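Blue Towel, Black Curtain

I have been meaning to write about the black curtain since December, when I ironed it, and I would like it on the record that I ironed it.

It's a big piece of black cloth. I bought it from Calimlim, the remnant place behind the bus depot, where the woman at the counter asked what it was for and I said "a background," and she looked at me the way you'd look at a man buying one shoe. She cut it long. I took it home, ironed it on the kitchen table for most of an evening, folded it with great care, and by the time I had carried it across town in a tote bag it looked like it had been slept in by a family.

Black cloth, I've learned, is very bad at being black. In the store it's black. At home it is a record of every fold it has ever been in, with a light dressing of towel fluff. Ridwan says you can steam it while it hangs. Ridwan owns a steamer. He has mentioned the steamer on four occasions and brought it on none of them.

Then there's the hanging. I had a system in mind, with a rod. Clem Tipoki had a different system in mind, which was to stand on a chair with a mouthful of clips and get on with it, and hers was finished before I'd found the end of the tape measure. The cloth dips between one clip and the next like bunting. I pointed this out. She asked if I'd like to come up on the chair, and I said it looked festive.

The letters were the part I enjoyed. If you've never stuck large letters onto hanging cloth, I recommend it as a way to find out what your friends are like. Belmiro wanted a level. Intan wanted to do it by eye, and has, to be fair to her, a very good eye, except that every time she stepped back to use it somebody was standing there with a cup of coffee. I was in charge of handing things up, a job I was given after the business with the tape. We argued over whether the top row should match the bottom row, and I argued for matching, because I'm the kind of person who matches, and I lost. I've come around. A row of different colors is more cheerful than I am and probably more cheerful than you need at 10 in the morning, but there are worse faults in a wall.

What I can't come around to is the towel.

I own good towels. I keep them folded in thirds on a shelf, and I have views about the thirds. And yet any surface I clear, anywhere, will grow a crumpled towel toward the back of it within the hour. I wipe the table down, I go to rinse my hands, I come back, and there it is in a heap with a drink standing next to it. I've asked who does this. The whole room turns and looks at me, and I resent how quickly they do it.
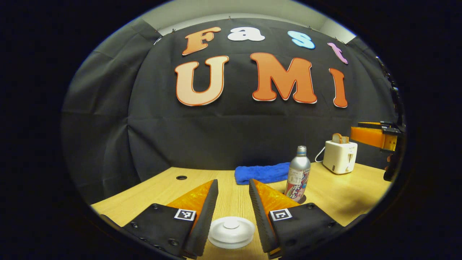 I did fold it once, for about as long as it takes to boil a kettle. Then Intan spilled something and grabbed it, quite rightly, and it went back to being a heap, and I took this as a ruling.

The bottle I'm fonder of. I like a metal bottle with a screw cap, for the small click of authority when you close it, and I like a label that's trying this hard. I'm told I should recycle these. I've got a shelf of them at home that my sister calls the museum, and she doesn't mean it kindly.

Anyway, the curtain is staying up for now. Clem wants to take it down and wash it. I've told her that if she washes it, somebody will have to iron it again, and I looked at Belmiro while I said it.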